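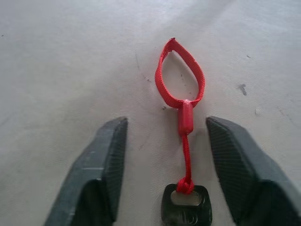
Safety key (treadmill)

A safety key is the little plastic piece that lets a treadmill run, and stops it when the piece gets pulled out. It goes by a bunch of other names: safety clip, stop key, tether key, dead man's key (my uncle's favorite, and a bit grim for a Sunday jog). Similar keys on lanyards turn up on boats, jet skis and some workshop machines, but I know treadmills best, so most of this entry sticks to those.

Parts

There isn't much to one. You get the key itself, usually molded plastic, and a cord or strap fixed to it. Straps can be flat woven webbing, round cord or a springy coil like an old phone cable. Red is a very common color, and I'm all for it, as a red strap is so much easier to spot when it has dropped on a gray floor! On many treadmills the far end of the tether has a clothing clip. Boat versions often go around the wrist or hook to a life jacket.

How it works

Inside the console there's a switch or a sensor. Some keys push a switch physically, and others carry a small magnet that the console senses through the plastic. Either way, pull the key and the belt comes to a stop. How quickly depends on the machine — some halt pretty hard and some coast down over a few steps, so check the manual for yours.

Fit

This is where people get into trouble when buying a spare. Keys are not universal. A square magnetic one from a Brilton won't sit in the slot of a Teten, and even inside one brand the shape can change between models. My own Teten 40 and the later Teten 70 look like twins from across the room and take completely different keys (I found out after ordering two). Go by the model number on the frame, and compare the shape of the plastic end before you pay. The strap tells you nothing about fit, so please don't shop by color.

Drindell sells a replacement set with 3 key shapes in one bag, and one of those fit my machine fine. I still wouldn't count on a generic set without testing it first: stand beside the belt, start it at its slowest speed, and pull.

Wearing it

Clip it to something snug near your waist. A floppy hoodie pocket will stretch a long way before the key pops loose. The tether should be long enough that your normal arm swing doesn't catch it, and short enough that drifting to the back of the belt does.

Storage and care

Take the key out when you're done, especially if there are kids in the house, and keep it somewhere they can't reach. I use a hook inside the closet door. Wipe the plastic with a barely damp cloth and swap the whole thing if the strap starts fraying where it meets the key. Magnetic ones should stay away from pacemakers and other implanted devices — the Nguyen-Tran parts catalog prints that warning on page 74, next to the drive belts.

See also: treadmill, kill switch, lanyard, emergency stop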